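Speaker notes: The packed lunch and the bag it goes in
Talk for the Eststead evening group, second part of the program

Slide 1. Title only. Wait until the people at the back have found a seat. Say thank you for the invitation. Say that my English becomes faster when I am nervous, and please raise a hand if I run away from you.

Slide 2. Why a talk about lunch. For 19 months I wrote down every lunch I carried from home. The notebook has 744 lines. It is not science, it is only one person and one notebook, but I learned from it where my lunches went wrong. In 74 cases I wrote "came home uneaten". Pause here. Let them guess the reason before I tell it.

The reason was almost never the taste. Most times the food was pressed, or it was warm, or it was at the bottom and I did not want to take everything out in front of other people. So this talk is about packing and very little about cooking.

Slide 3. The bag. I speak for a soft bag with straight sides. A bag with a round bottom falls over on the train. Look for three things when you buy: a zipper that opens wide, a handle that you can hold with gloves, and a lining that you can wipe. The Skivard bag I used in the first winter had a very nice lining and a very bad zipper. I changed it in February for a plain one with no name on it. Do not spend long time on this, people will ask about prices anyway.

Slide 4. Packing order. Speak slowly. First the box, flat on the bottom. Then the hard vegetables, standing or lying at the side of the box. Fruit on top. Bread, if there is bread, comes last. I put everything on the table before I open the bag, so I can see if it will fit. My rule is one box, one vegetable and one fruit.

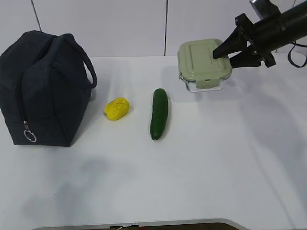

But a whole cucumber is too long for my bag, a listener wrote to me after the spring talk, and if I cut it at home it is wet at noon. Read this comment aloud, it is a good one. My answer: cut it once in the middle, not in slices, and wrap the open end in a small cloth. At noon you cut away a thin piece from that end and the rest is fresh. If you have no knife at work, choose the short kind of cucumber and eat it like an apple. I do this and I am not ashamed.

Slide 5. Glass or plastic. I use a glass box with a plastic lid that closes with clips. Good points: it does not keep the smell of onion, and I can see what is inside without opening. Bad point: it is heavy. Mention that the Dusico lid and the Talebi lid do not exchange, even if the boxes look the same size. I tried. Press the clips one after another and then turn the box over above the sink. If one drop comes out, the lid is not right and soup must stay at home that day.

Slide 6. In the evening. Open the bag fully and leave it open for the night. Wipe the inside, also the corners. The box and the lid are washed separately, and the rubber ring comes out once in a week. Here I show the rubber ring from my own lid, pass it around, ask to have it back.

If there is time: the story about the yogurt. If there is no time, go directly to questions.

Questions I should expect. How long does the food stay cold? Say that it depends on the ice pack and the season, and that I carry meat only with an ice pack. Can the bag go in the washing machine? Mine says no on the label. Is it good for children? Yes, but with a lighter box.

The handouts are on the chair by the door.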